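Trirkia Studio Building, Ridumthorpe
Workroom inspection checklist – craft and display area
Inspected by: Bevan Merrick
Accompanied by: Aleksandra Walczak
Date: 3rd January
Previous inspection: June
Ratings: S = satisfactory, A = action needed, N = not inspected

1. ACCESS AND FLOOR

1.1 Main door opens fully and latches – S
1.2 Aisle from main door to rear exit clear – A
Comment: Two flat-packed display stands were leaning against the wall beside the rear exit. They did not block the door but they narrowed the aisle. Moved to the store during the visit. Item stays open until the next check confirms they have not come back.
1.3 Floor covering free of lifted edges – S
1.4 Mat at sink lies flat – A
Comment: The corner nearest the bucket shelf curls up. Replace the mat. Taping it was tried after the June inspection and the tape has let go.
1.5 Exit sign lit – S

2. ELECTRICAL

2.1 Wall outlets undamaged, covers tight – S
2.2 Outlet at sink protected and trips on test – S
Comment: Tested twice. Reset normally.
2.3 Extension cords not used as permanent wiring – A
Comment: One cord runs behind the shelving to the radio. Remove the cord or move the radio. Tibor Csonka to decide which.
2.4 Glue guns stored unplugged, on stand – S
Comment: 4 guns on the rack, all with test tags in date. The tag on the one with the green handle is hard to read and should be rewritten at the next round.

3. CUTTING TOOLS AND WIRE

3.1 Floral snips closed and returned to rack – S
3.2 Wire cutters, jaws undamaged – A
Comment: Large pair has a chipped jaw. Taken out of use and put in the locked drawer. Order a replacement.
3.3 Wire offcuts in closed container – S
3.4 Knife blades disposed of in blade bin – S
Comment: Bin is near the fill line. Swap it before the next group session.

4. STORAGE AND SHELVING

4.1 Shelving fixed to wall – S
Comment: Wall anchors checked by hand at each upright. No movement.
4.2 Heavy items stored below shoulder height – A
Comment: Bagged potting mix is on the top shelf again. This was raised in June. Fulvio Lo Presti has agreed to move it to the bottom bay and label the bay.
4.3 Glass and ceramic vases stored with dividers – S
4.4 Artificial stems boxed by type – S
Comment: Stock sheet on the box lids shows 973 stems. The sheet was not checked against the contents; that belongs to the stock check. For this item only the boxes were looked at, and the lids close properly.
4.5 Step stool present, feet intact – S

5. ARRANGING TABLE

5.1 Tabletop sound, no splinters or raised grain – S
Comment: Wood top. Ran a cloth along the edges and it did not snag.
5.2 Table stable under hand load – S
5.3 Small vases kept clear of the table edge – S
Comment: The narrow-necked pink vase is the one most likely to be knocked. Load it with one or two stems only – a full bunch of the red flowers would make it top-heavy.
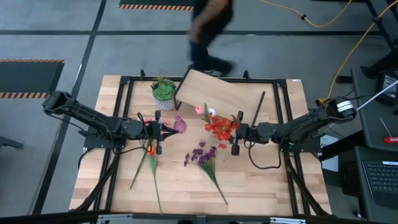 5.4 Potted plants on table, pots free of cracks – S
Comment: One succulent in a white patterned pot. Pot turned and checked, no cracks found. The dried spikes above the rosette can be trimmed off when someone has the snips out.
5.5 Propped boards supported so they cannot slide – A
Comment: A wooden board is kept on the table with one end raised on a support. Add a non-slip pad under the lower end. The same applies to any board used as a backdrop, here or in the Katene room.
5.6 Loose stems gathered before work stops – S
Comment: Flistura training sheet already covers this. No change needed.

6. FIRE AND FIRST AID

6.1 Extinguisher in place, gauge in green – S
6.2 Extinguisher service label in date – S
6.3 Artificial flowers and foliage kept away from heaters – A
Comment: The portable heater is rated at 2,000 watts and was standing too close to the open stem boxes. Mark a clear zone on the floor with tape. Heater to be unplugged whenever the room is left.
6.4 First aid kit sealed and complete – A
Comment: Seal broken, small adhesive bandages used up, eyewash present and in date. Restock and reseal.

7. NOT INSPECTED

7.1 Roof void – N
Comment: Hatch locked, key 115 not on the board. Poul Oddsson to locate the key and arrange access.

ACTIONS BY PERSON

Tibor Csonka: 1.4, 2.3, 3.2
Fulvio Lo Presti: 4.2, 5.5
Aleksandra Walczak: 1.2, 6.3, 6.4
Poul Oddsson: 7.1

Item 4.2 has now been raised at two inspections and will be checked separately, without notice. All other actions are to be initialed on the copy by the main door when done.

Signed: B. Merrick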